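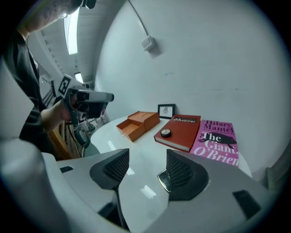
A round white table set against a plain wall, with an orange box opened and a small framed drawing behind it.

How to set up a small display table

A side table by a wall collects mail and keys if you let it. These steps turn it into a place for a few things you like to look at. Plan on 20 minutes or less.

1. Clear the table completely. Wipe the top with a damp cloth and dry it. Glossy tops show streaks, so finish with a dry microfiber cloth.

2. Push the table close to the wall. Leave a gap of 2 inches if a cord has to run down behind it.

3. Start with the picture frame. Lean it against the wall and pull the bottom edge forward a little until it stays put. A black frame with a white mat shows up well on a white wall.

4. Add a box with a lid. Cardboard is fine. Stand the lid up behind the tray if you want the inside to show, or close it and use it for stamps and spare batteries.

5. Place the remaining items in a loose row. Keep the tall ones at the back.

6. Step back to the doorway and check the spacing. Move one thing at a time.

Dust once a week. If the frame slides, put 2 dots of poster putty under the bottom edge.

Posted by Kwadwo Nutsugah, 27 Feb 2023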